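We use cookies to remember your settings and count visits. Accept | Settings

Collecting demonstrations for a two-arm household task in simulation

This page covers the recording stage only. Installing the simulator and training the policy are covered elsewhere. The target is a set of up to 900 usable episodes for one task family, such as picking up small items from a table.

1. Fix the task before recording

Write one sentence that states the goal and the end condition. "Mug upright on the table, both grippers open, arms clear" is enough. If two operators would disagree on whether an episode passed, rewrite the sentence.

2. Set up the rooms

Stirkuro loads each room from a seed file. Use 14 seeds for training and keep 5 aside for testing. Do not record in the test rooms, even to practice. Item positions are randomized at reset; furniture stays where the seed puts it. Leave the clutter setting on.

3. Check the start pose

Reset the robot and look through the head view before pressing record. Both grippers should be in view and open, with a clear gap between them. Part of the body will be visible as well. Do not mask it out, as the policy will see the same thing at run time.
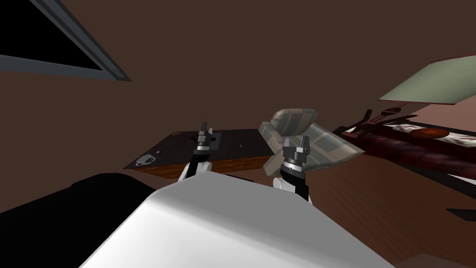

Radosław Gajewski disagreed with the fixed start pose when he tried these steps, and wrote that his policy failed whenever the arms began a few degrees off. He now adds a small random offset to every joint at reset and keeps the offset in the log. Both methods work with the format below. If you use offsets, use them from the first episode.

4. Record

Hold the left pedal to start and release it to stop. Move at a steady pace. Long pauses teach the policy to pause, so plan the grasp before pressing the pedal. If an item is dropped and can be reached, pick it up and continue. If it leaves the table, stop and mark the episode as failed.

Each episode folder should contain:

- joint positions and commands, same clock
- gripper opening, left and right
- head view frames
- seed, operator initials, pass or fail

5. Review and trim

Replay every episode at double speed. Cut idle frames from both ends but leave the middle alone. Our first set had 1141 raw episodes, and many of the rejects came from a late pedal release. Keep failed episodes in a separate folder with their labels.

6. Check the balance

Plot episodes per seed and per operator. If one room dominates, record more in the others before removing anything. Then run the Jukora export script, which stops with an error if the joint and frame clocks drift apart.

Last edited January 23, 2020 by Oliwia Chmielewska

Related pages
Pedal wiring and key bindings
Jukora export: common errors
Writing seed files for Stirkuro
Scoring a policy in the test rooms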